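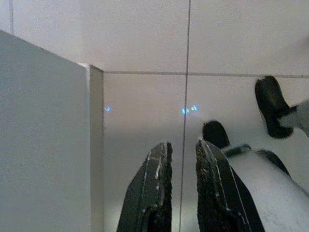
July 8, 2026
By Melur Manurung

The most tedious job in robotics is also, at the moment, the one everybody is hiring for. You sit down, you take hold of two controllers, and you do a small household thing over and over so that a machine can one day do it worse than you and then, with luck, about as well. At Lekaren, a company of 16 people in a low building off the Manbridge ring road, the machine in training is called Fallow. It sees a good part of its life from the wrist, and the wrist view is an acquired taste: two black fingers standing open, their faces scuffed and streaked, a piece of the other arm crowding in from the right, and a great deal of pale tile. Apart from a few specks of blue light, there is hardly any color in it. I spent two days looking at the world this way and began to feel strongly about grout.

The people who drive the arms are called operators. They work in pairs, one at the controllers and one at a laptop, and they swap when the driver's shoulders give out. Each attempt at a task is called an episode, a word that flatters it. Nothing happens in most episodes. A cup is moved. A cloth is folded in half and then, if the schedule is feeling ambitious, in half again. The day's list called for 174 of them, and by lunch the pair I was watching had the glazed good humor of people on a long bus ride.

I was allowed to try. The task was to pick up a sponge with one arm and pass it to the other, and I had assumed that a person who has handed things to himself for four decades would bring some relevant experience. I dropped it. I dropped it again, then drove the left hand into the right one with a click that made the room look up. When I finally managed the handover, the operator at the laptop marked it as usable but slow, which I have since considered putting on a business card.

What a learning system wants from all this is harder to pin down than you might think. It wants good examples, obviously. But if every example is perfect, the robot has no idea what to do once it is an inch off course, and it is always an inch off course. So operators are asked to fumble a little on purpose and recover. This is a delicate request. A natural fumble is useful. A theatrical one teaches the robot theater, and Lekaren once had to throw out 442 episodes in which a very conscientious new hire had paused before each mistake, as if for applause. Fallow picked up the pause in an afternoon. It took most of June to get rid of it.

The software that sorts the good episodes from the rest is called Kamel, and opinions of it vary by how recently it has rejected your work. It flags long hesitations, sudden jerks, and stretches where neither arm is doing anything. It can't tell a thoughtful stop from a sneeze. A person still has to look, so a fair amount of each afternoon goes to watching the morning again at double speed, fingers opening and closing over tile like something at the bottom of an aquarium.

The wrist views are the ones the reviewers argue over. A camera up on a stand will tell you that the hand is near the cup. The one on the wrist tells you whether the pads are lined up with the handle, right until the other arm leans in and blocks half of it. Some of the operators have learned to keep the second elbow out of the way, the way you learn to duck in an attic. Others say the robot had better get used to the clutter, seeing that both arms belong to it.

On my second afternoon they let Fallow try the sponge by itself. It reached, closed, lifted, and brought the two hands together with no fuss at all. Then it held on with both and would not let go with either. The operator gave it a minute, wrote something down, and went back to the controllers to show it again.

Contact the features desk | © 2026 All rights reserved | Back to top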